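Small parts, stickers and screens: how we label and sort a shared desk
Speaker notes, afternoon session
Speaker: Raluca Bratu
Slides prepared with Normunds Kairys

Slide 1. Title
Wait for the doors. State name and role. Mention that the handout has the label template and the supplier sheet, and that the slides repeat neither.

Slide 2. Scope
The talk covers stickers used as identification on desk equipment: dividers, storage boxes, cable trays, headphone stands. It leaves out asset tags. Asset tags belong to finance and follow the Fakhoury numbering, which most of the room already has to live with.
The desks in question are hot desks. A person books one for a day or a half day and brings the small items from a locker.

Slide 3. The starting condition
In January we had 288 loose desk items in the Tikamis building. 251 of them had a printed text label. Text labels were in 9-point type, on white stock, and were placed wherever there was a flat area.
Read out the two complaints on the slide. Oriana Barrientos collected these. Both are about bending down to read a label.
Pause here for a show of hands: who has a label maker in the office, and who has tape for it.

Slide 4. Why pictures
A silhouette reads from farther away than a word of the same width. It also does not need translating. The drawback is that a picture only means something once a group has agreed on it, so the key has to be posted near the lockers.
Avoid the word "icon" in this section. Last time it led to a long question about software.

Slide 5. Choosing the set
Rules as used:
One subject per sticker.
Light border around a dark shape, so that it stays readable on both pale and dark surfaces.
An object sticker (headphones, camera, cup) marks a function. An animal sticker marks an owner group.
No more than 20 designs in circulation.
The last rule is the one that gets broken. Saulius Kalniņš keeps the master sheet and retires a design before a new one is added.

Slide 6. Surface and adhesive
Smooth boards take vinyl without preparation beyond a dry cloth. Textured or fabric-covered boards do not, and we stopped trying. Use the hanging tags from Ornine on those.
On a curved board, apply from the center of the sticker outward. Wide stickers lift at the two ends that follow the curve. Turning the sticker so its long side runs along the straight direction of the board solves most of it.
Removal: warm air, low setting, pull back flat against the surface. Residue comes off with isopropyl alcohol. Test at a bottom corner first.

Slide 7. Placement on upright panels
Function stickers go on the upper half, where a seated person sees them over whatever is on the desk. Owner stickers go lower. Any printed product label stays uncovered, including small white ones near the base. 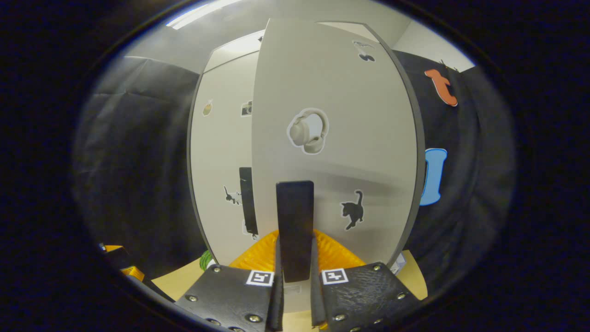 Where two panels stand one behind the other, the overlap hides part of the rear one. Place stickers on the part that stays exposed in the usual arrangement, and accept that they will be small. If the arrangement changes every week, put the owner sticker on both faces of the rear panel.
A tall item parked in front of a panel will cover something. Leave the middle strip of the board free where possible, and keep the two sides for identification.

Slide 8. Results
Report only what was logged. Misplaced items at the Friday check went from a full locker shelf to 3. The check was done by the same person each time, Joyce Rweyemamu, with the same list.
We did not measure time spent searching. If asked, say so and move on.

Slide 9. Cost
Vinyl sheets from Prutier, cut in house. The cutter was already there for signage, so its cost is outside the figures. Labor was one afternoon for the first batch. Replacements are done as needed, usually for headphones, which get handled most.

Slide 10. Open points
Duplicate animals across floors.
Whether the key should be reprinted in a larger size or moved closer to the desks.
What to do with stickers people add on their own. Current practice is to leave them unless they match a design on the master sheet.

Questions. Ten minutes. Repeat each question into the microphone for the recording. Sample sheets are on the side table; one per person until the break.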